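The big table is back!

If you came by the Herance reading room in July, you'll remember the sad old thing we had by the windows, with the coffee rings, the ink stains and that one corner everybody's sleeve caught on. Jaanus Toom took the top home on a Saturday and spent four evenings sanding it (starting at 80 grit, which sounds terrifying to me), and I still can't get over what was hiding under all that varnish. It's so pale! We'd been calling it "the brown table" for years.

My favorite part is the grain. It runs along in soft waves and then loops into these long ovals, like the rings you get when you drop a pebble in a pond. Katalin Lakatos says she could look at it all through a meeting, and I'm fairly sure she has.

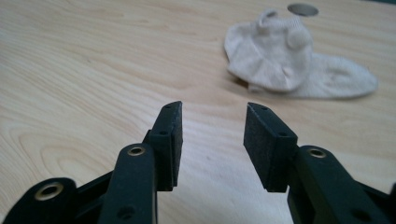 Jaanus finished it with a hard wax oil, two thin coats, and rubbed it down between them with a scrap of 800 paper. He wanted a little sheen without the glassy look the old varnish had, and I think he got it exactly right. Run your hand over it when you're next in, it's lovely.

A few small requests so it stays this nice. Please use the cork mats for mugs (they're in the drawer under the kettle, and Bindu Salian is sewing more felt ones). Wipe spills up right away with a dry cloth, and no spray cleaner please, even the gentle kind. If you're cutting paper or card, grab one of the green mats from the shelf.

The table seats six, or eight if you're friendly. Mending night is moving back to it this month, and Reet Navickas is bringing her poppy seed cake.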